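I've put off writing up the pinched cable for a while, mostly because the fix was dull and I kept thinking there would be more to say. There isn't, but a couple of people on the Skititero side have asked how we found it, and I'd like to have something to point them to.

The short version is that one of our hand-held grippers was recording the wrong finger opening, on and off, and we kept collecting with it for longer than we should have.
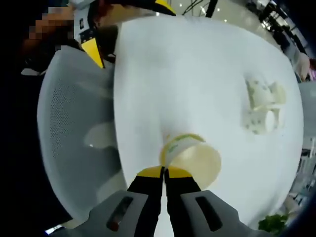
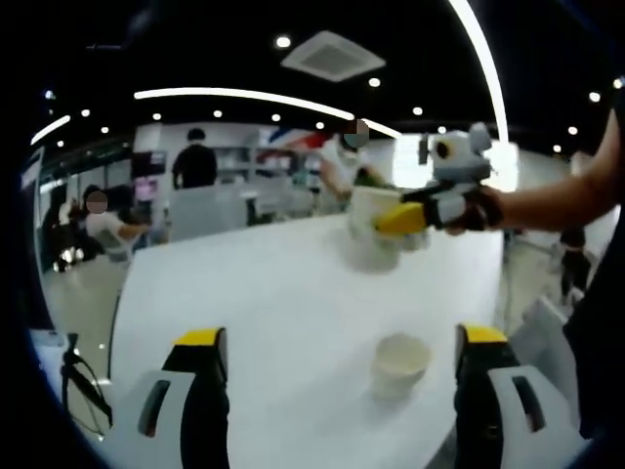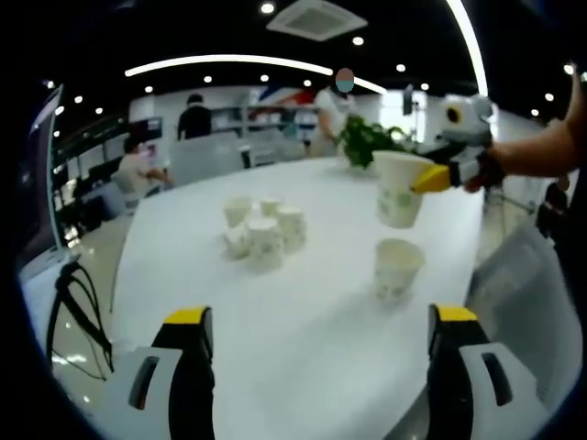 Prornthorpe Manipulation Group, Hand Tools and Data

The task was paper cups on the white table. Pick one up, move it, set it down, over and over, with two people working from different sides of the same table. We like paper cups because they are cheap and they dent. If you squeeze too hard, the cup tells you. If you squeeze too little, it slides out. Either way you end up with a clear label for the episode, and the person holding the tool knows right away whether to redo it.

Each gripper logs video plus one number for how far apart the fingers are. The number comes from a small encoder on the slide inside the body. The arm that later runs the policy, which we call Dinu, gets both. It has no other sense of touch, so that one number matters a lot.

What we saw first was on Dinu. It would come down over a cup, line up well, and then close until the cup folded. Next try, same cup, same spot, it would stop short and lift with nothing in its fingers. I assumed the policy was undertrained. We had 400 episodes at that point, so I asked for more, and we went up to 500. The behavior got slightly worse. That should have been a hint, and I read it as noise.

Sheila Marsden was the one who plotted the finger number against time for single episodes. I had only been looking at averages. In most of them the line goes down when the fingers close, stays flat during the carry, and goes back up at the release. In the bad ones the line went flat in the middle of closing and then jumped to catch up. During the flat part the video showed the fingers still moving. So the video was right and the number was stale.

All of the bad ones came from one tool. We swapped its encoder. No change. We swapped the board that reads the encoder. It ran clean all afternoon, and I told everyone it was fixed. The next morning it was back.

What threw us was that on the bench the tool never failed. I had it clamped there opening and closing for hours with the log running and got a perfect trace every time. It only failed in somebody's hand, and then only for some of the people using it.

The cause was the cable. It leaves the back of the body and hangs down past the edge of the table to the recorder. If you stood close and reached far across, the cable got pulled over the table edge and bent hard right where it enters the plug. One conductor in there was broken inside its jacket. Bent one way the ends touched, bent the other way they didn't. On the bench it hung straight, so they touched. On the day I declared victory, we had been working near the close end of the table and nobody had to reach.

The broken wire is only half of it, though. The logging software, Kekum, was written to repeat the last good value when a reading is missing. I wrote that part. It was meant to cover a single dropped sample, and it had no limit. So the wire could be open for most of a grasp and the file would look complete, with no gaps and no warnings. If it had written blanks we would have caught this on the first day.

We changed these things:

The repeat is capped at 5 samples. After that the episode is marked bad and the recorder beeps. People dislike the beep.

Every cable has a strain relief at the plug and a clip further down, so a pull lands on the clip.

Before a session, each person closes and opens the fingers all the way while bending the cable by hand near the plug. It takes a few seconds, and it found a second weak cable in December that hadn't started failing yet.

As for the data, we went back through everything that tool had recorded and threw out any episode with a long flat stretch followed by a jump. I considered recovering the finger opening from the video, since the yellow tips are easy to track. Sheila tried it on a handful of episodes. It worked until a cup covered one of the tips, and that happens during exactly the part you care about. We recollected instead.

Dinu was retrained on the cleaned set. It still misses cups sometimes, mostly when they stand close together and a finger has to go down between two of them. It hasn't folded one in the way it used to. I'm calling the cable problem closed and the crowded cups a separate problem.

There was one safety question. Crushing a paper cup hurts nobody, but the same recorder and the same repeat rule were going to be used on a stiffer gripper with a lot more force behind it. That work was on hold until the cap was in. I also went through the live control code looking for the same rule, and found it in one place, for the wrist reading. It's gone now. A stale value there stops the arm.

The old cable is in my drawer with tape around it. I cut the jacket open to look, and the break was less than a finger's width from the plug.

Comments

tomcat_rig: We had the same thing with a foot pedal. Worked on the bench every time. Did you look at a spring-type cable? Ours have lasted a lot longer.

Author reply: Tried one. It tugs on the tool when you reach out and people's wrists got tired. Might be fine with a lighter spring.

Lowell B.: The hold-last-value thing should be in bold. I went and checked our logger after reading this and it does the same, no limit.

pjk: What sample rate are you running? Wondering if 5 would be too strict for ours.

Sheila Marsden: Depends more on how fast your fingers close than on the rate. Plot a few fast grasps and see how far the opening moves over that many samples. If it's more than you'd accept as an error, it's too many.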